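Notebook - Pruvcombe water lead, school fixtures
October, started 7:40 a.m.

Continuing with the Ollow building. First-draw bottles from the north wing came over before opening. Stagnation time on the sheet is 11 p.m. to 6:15 a.m., so within the window. Two bottles had no fixture code on the cap, only on the bag. Logged them under the bag code and flagged both.

Acidified on receipt, pH strip under 2 for all. Holding until tomorrow before digestion. Turbidity fine except the art room sink, which goes to full digestion regardless.

ICP-MS warmed up by 9:10. Calibration linear, blank below reporting limit. Mid-range check standard read 4 percent high, accepted. The internal standard drifted down through the second rack and I reran the last six positions after rinsing the cone. Reruns agreed with the first pass.

Yesterday's rack, south wing, in micrograms per liter:
Fountain by gym, first draw: 2
Kitchen kettle filler, first draw: 27
Kitchen kettle filler, 30 second flush: below limit
Custodial sink, first draw: 122

The kettle filler pattern points to the fixture itself or the short run behind it. The custodial sink has no flush sample, so nothing to say about source yet. Requested one.

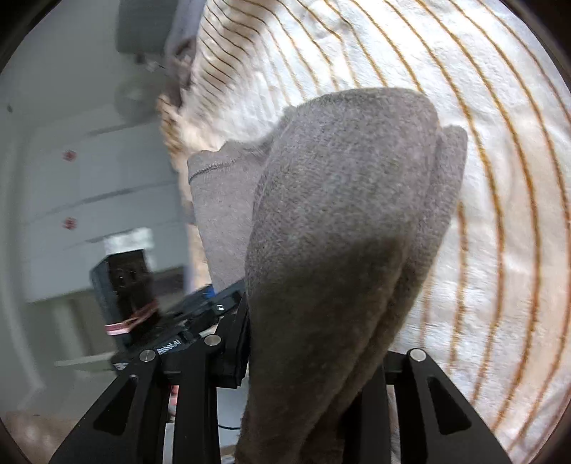

Cristian Quispe: I would not report the 122 without a repeat. That sink has a hose bib on it and the form doesn't say if the hose was attached. Also check whether the aerator was pulled before sampling at the kettle filler. If it was, the 27 isn't comparable with the fountain.

Agreed on both. Called Fitton, who did the collection. Aerator left on at the kettle filler. Hose not recorded. Repeat set for the next stagnation period, 250 mL first draw, hose off, then flush at 30 seconds and 2 minutes. The 122 stays in the notebook as provisional and out of the report table.

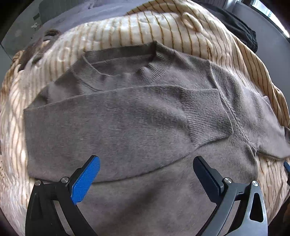

Bottle stock: the Vuorinen lot passed its leach blank, three bottles out of the case, all below limit. The old lot is still in the cabinet under the bench - use it for rinse water only. Inventory sheet says 833 bottles across both lots, not yet split by lot number.

To do:
Field sheet needs a line for hose on or off
Ask Ollow office for the plumbing drawing, south wing
Order nitric, trace grade
Sampler cone is due for replacement, log the hours first

Shut down plasma 4:50 p.m. Argon at a third.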